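2024-10-14

**Ticket:** right arm drops its grip mid-fold, left one keeps going
**Opened by:** Arnout Van den Broek
**Where:** Purkari workshop, bench by the roller door
**Status:** open, sort of working
**Priority:** I want this bench back before the next open evening

## Symptom

Two arms, sock folding. Both grippers close fine at the start. Then at the second grab the right gripper lets go by a hair, motor goes limp for a moment, comes back. Left arm doesn't know, carries on pulling. Sock ends up on the left side of the table in a heap.

Not every run. Worse once the bench has been on a while. First saw it after I swapped the right gripper servo, but the old servo was making noises so can't swear it wasn't there before.

Log says this every time:

```
[right] id 5: no status packet, retry 1
[right] id 5: no status packet, retry 2
[right] id 5: torque re-enabled
```

ID 5 = gripper on my numbering. Wrist roll and everything further down the chain stays up.

## Setup

- controller boards: Rikier, one per arm, same firmware on both (checked twice)
- supply: the Valcárcel brick, feeds both arms
- software: Rasent, branch from May with my own fold script on top
- bus timeout was 14 ms, stock

## Tried so far

1. **Reseated every servo plug, right arm.** One at the elbow was not clicked in. Got excited. No change.
2. **Swapped USB cables left/right.** Fault stayed on the right arm. So not the cable, not the port.
3. **Swapped controller boards.** Stayed on the right arm again. Boards are OK. Put them back where they were, and then spent ages wondering why calibration was off. Load the calibration file AFTER the swap, dummy.
4. **Arms unplugged one at a time.** Right arm alone: ran the whole fold with nothing in the grippers, no dropouts. Both arms together: back within a few runs. So load related?
5. **Torque limit on ID 5 from 700 down to 200.** Dropouts gone. Also the gripper can't hold a sock anymore, just strokes it. Not a fix but it's a clue.
6. **New gripper cable, right arm, thicker wire.** Better. Still got a dropout but had to wait for it.
7. **Bus timeout up.** Hides the retries in the log, the limp moment still happens. Put it back to 14.

## Where I think it is

Voltage sag at the end of the right chain. Both grippers squeeze at the same moment, each pulls on the other through the fabric, both servos stall, brick dips, the last servo on the longer cable run browns out. Right side has the longer run because I routed it around the back of the post mount instead of straight down. Looked neat. Stupid.

Cable is shorter now. Also split the close command so right closes first, then left. That's with the limit back at 700.

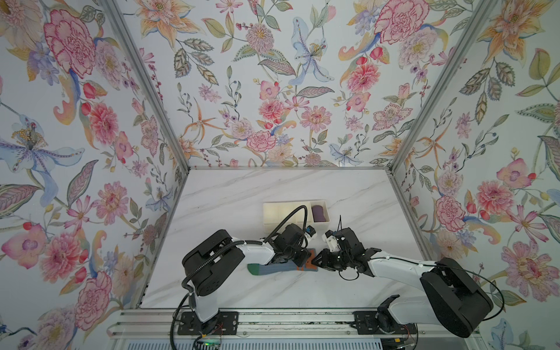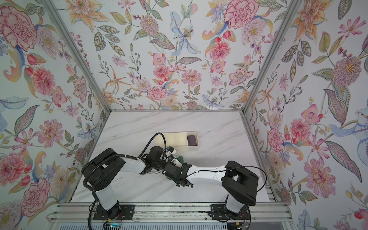
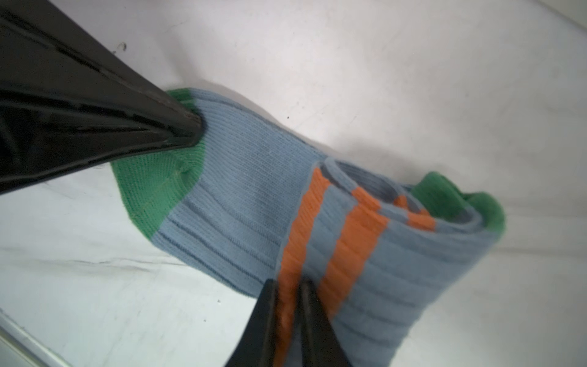

Fold script still needs work even if the power side is sorted. It picks grab points from the overhead view only, and that's where I lose time. With the two grippers together in the middle they cover most of whatever is between them, so the script can't find the cuff once they close in. Wrist view is far better for it. The ribbing and the orange stripes come out clear against the white cloth in the close one, so I want to use the stripes as the landmark for the second grab and quit guessing from the outline. Only works on this style of sock. Fine for now, plain ones can wait.

## Still to do

- [ ] meter on the last plug of the right chain while both grippers are stalled, write down the real number. Should of done this first
- [ ] second supply so each arm gets its own, if the meter says so
- [ ] log gripper current for both sides in one file, currently in two with different clocks (why did I do that)
- [ ] stop the fold when either side drops torque. Left arm should never keep pulling alone
- [ ] stripe finder off the wrist camera, try on saved frames before letting it move anything
- [ ] label the gripper cables L and R, they look identical in the drawer

## Update, same evening

Metered it. Sags when both stall, much less when right closes first. Comes straight back up on release. So the split close helps but it's a workaround, second supply is the proper fix. There's one on the shelf with the wrong plug, need to solder a pigtail.

Had one more dropout after that, with the old close order, which I'd left in the test script by accident. Sort of proves it?

Leaving ticket open until the second supply is in. If anybody uses the bench before then: keep `close_order = right_first` in the config, don't raise the limit over 700, and please don't tidy the right cable back behind the post.

— Arnout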